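From: Gorkano Neighborhood List
Date: October 2026
Subject: Re: [gorkano-sourdough] flat loaves again, and the rye question

Hi all,

Catching up on the thread from the weekend, sorry I vanished. I'm going to quote the part I wanted to answer and then ramble, as usual.

> I've been using the Vustdale whole wheat since they changed the bag and
> every single loaf spreads out like a pancake. Same starter, same oven,
> same everything. I do the long overnight rise on the counter, 9 hours,
> then shape and straight into the basket. Is it the flour or is it me?
> Also, does anybody feed their starter with rye all the time or only
> when it's sulking?

OK so first, I don't think it's you! I bought two bags of the Vustdale in March and had the exact same trouble. It drinks more water than the white does, but it drinks it slowly, so the dough feels stiff when you mix it and then goes slack on you a few hours later. What I did (wrongly) was add more water at the start. By morning I had soup. Tasty soup, but I had to bake it in a loaf pan and call it sandwich bread.

The other thing is the nine hours. In my kitchen that would be fine in January and way too long in September. We had that warm stretch and my dough was ready before I even went to bed, and I was standing there in my pajamas shaping bread, not pleased. If your counter is warm at night you might be going past the good point and then asking the dough to hold itself up after it's already tired. Try cutting the starter in half and leave the rest of the recipe alone. Or do the rise in the early evening where you can keep an eye on it, and then put the shaped loaf in the fridge overnight. I've gone over to the fridge way almost completely. The dough is firm in the morning and it scores so much more easily, and you can bake it whenever you get around to it.

I also found that the whole wheat really wants a short rest with just flour and water before the starter and salt go in. Half an hour is plenty. I used to skip it because it's one more thing to remember, but the difference with this particular flour is big enough that I've stopped skipping.

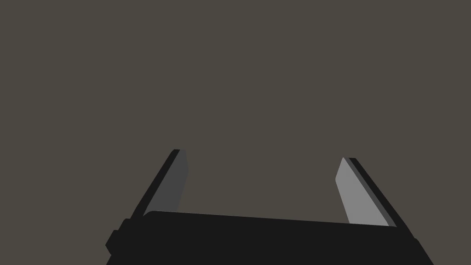
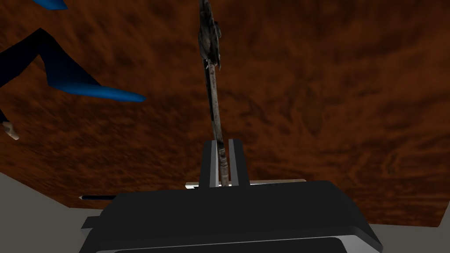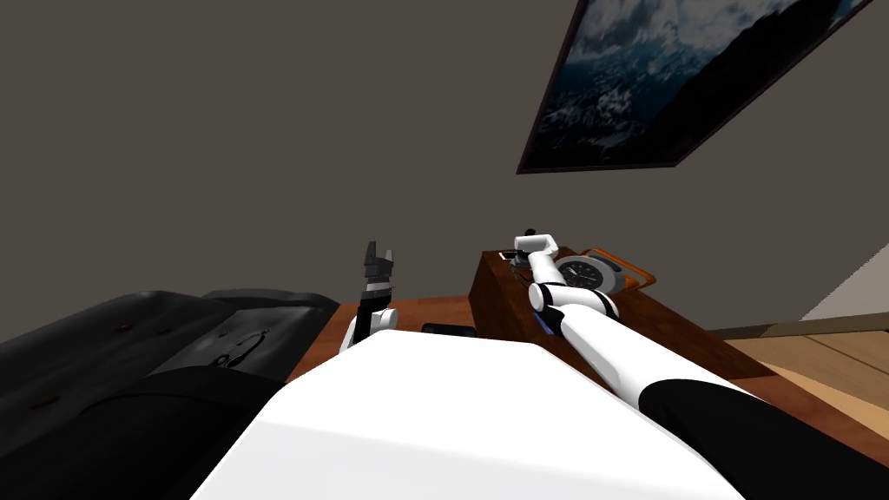 Ignacio wrote back off-list to say that the fridge trick did nothing for a 100 percent whole wheat loaf, which came out just as flat and a good bit more sour, and that the only thing that fixed it was swapping a third of the flour for bread flour. Which, fair enough! I was talking about a half and half loaf and should have said so. I've never had a tall loaf out of all whole wheat, not once, and the ones I've seen in books make me a little suspicious.

So, amended advice: if you're at all whole wheat, try the swap first and see what you get before messing with the timing. If you're already at half, do the timing first. And please only change one thing per bake. I say this as a person who changed the flour, the water and the oven rack on the same Sunday and learned nothing whatsoever.

On the rye question. I feed with rye only when the starter is slow, maybe a spoonful mixed in with the regular white. I tried going all rye for a few weeks last winter and it was very lively, but it's like wet cement to stir and it glues itself to the jar if you turn your back. I also couldn't tell when it had peaked, because it doesn't dome up the same way. Some of you swear by it, and I believe you, I just didn't enjoy it. If yours is sulking, a warm spot and two feedings in a day will usually do as much good as the rye. Mine lives on top of the fridge from now until spring.

A couple of leftover things while I have the window open:

The Drilto proofing baskets that came up in the last digest: I have the oval one and I like it, but dust it with rice flour and not wheat flour. With wheat flour my first loaf stuck so hard that half the top stayed behind. The liner it comes with is fine, though I wash mine without soap and hang it over the faucet.

Somebody asked what temperature I bake at. 450 with the lid on for the first stretch, then lid off and down a little until it's as dark as I dare. Whole wheat colors early, so don't let that fool you into pulling it out. I went 54 minutes total on the last one, which was a big loaf, and it was still a touch gummy near the bottom. Next time I'll give it longer and put a tray on the rack underneath so the base doesn't scorch. Also let it cool all the way before you cut it. I know. I don't always manage it either.

There were 17 messages in that thread by the time I got to it, so if I've missed a question that was meant for me, just send it again. And to whoever is still looking for starter, I have plenty to spare, bring a jar with a lid that closes.

I'm baking again Thursday, half Vustdale and half white, starter cut down, fridge overnight. I'll report back on the height.

--
gorkano-sourdough mailing list
To leave the list, send a blank message with "unsubscribe" in the subject line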